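Category: Automation / Service & Maintenance
9 min read

Keeping a Two-Armed Machine Fit for the Living Room

The maintenance log for the household unit at Drutden runs to 2,801 entries. Most are short. A fingertip was wiped, a screw was checked, a cable was moved to the other side of a chair. The log covers one machine, a white two-armed robot that clears tables and picks up small items in furnished rooms, and it is kept by the service group that prepares the machine each working morning.

Drutden began the program with the view that a household machine should be maintained to the same standard as equipment on a factory floor. The difficulty is that a factory cell stays where it was bolted down. A living room changes. Chairs are pulled out, curtains are opened, and the carpet has a pile that the base sinks into by an amount that depends on where it is parked.

The morning procedure has 19 steps and begins with the power off. The technician moves each arm by hand through its full travel, feeling for roughness at the shoulder and elbow. Joint covers are checked for cracks and for hair or carpet fiber caught in the seams. Fiber is the most common finding in the log. It is removed with tweezers and a soft brush. Compressed air is not permitted, as it drives the material farther in.

The grippers come next. Each is opened and closed 100 times under power while the motor current is recorded, and the two curves are compared with those of the previous day. A slow rise in current usually points to a dry linkage. A sudden one usually means a bent finger, and the gripper is taken off and replaced from stock. Plamell, the contractor that supplies the replacement fingertips, asks that they be changed in pairs, and the service group has followed that advice since May.

Calibration takes up the largest share of the morning. The head camera is leveled, both arms are sent to a set of known points, and the error at each point is written down. If either arm is off by more than the permitted margin, the technician repeats the routine from the start. Correcting a single joint and moving on was allowed in the first weeks of the program. It produced a machine that reached well on one side of the room and poorly on the other, and the practice was ended.

Only then is the unit driven to its work position. The height of the arms is set from the furniture, with the grippers brought in close to the surface they will work over and the elbows kept clear of nearby seating. The floor is walked before the base is released. Loose cables are routed away from the wheels, and small litter is picked up by hand.

Repairs beyond the daily routine are carried out in the workshop at Curkine, where the unit has been sent twice. The first visit was for a worn wrist bearing. The second was for a fault in the left elbow that appeared only after the arm had been warm for several hours, and it took the workshop nine days to reproduce. The elbow has since been given its own line on the morning sheet.

Drutden expects to issue the full procedure to its partner sites later this year. The Mahasneh office, which will receive the second unit, has asked for a shorter version. The service group has agreed to review the order of the steps but has declined to remove any of them.

Comments (3)

benchgrease: We run the same open and close test on our packing line and the current curve is the best early warning we have. Do you log temperature with it? That elbow fault sounds like one we chased all winter.

R. in Ohio: Nine days to find a warm joint fault is not bad at all. Please publish the sheet when it is ready.

tablesaw_61: The choice of test objects deserves more attention than the article gives it. A clear bottle on a dark, glossy table is a hard target for any camera, and reflections only add to the trouble. With a bottle lying on its side I would use the red cap and the label as the reference and check the reach against those. The little orange piece beside it would worry me more, because a fingertip that is slightly out of line could push something that small across the polish without ever closing on it. I would want that checked on both arms before the waste bin came into the exercise at all.
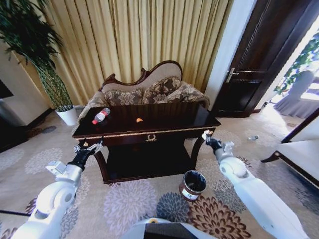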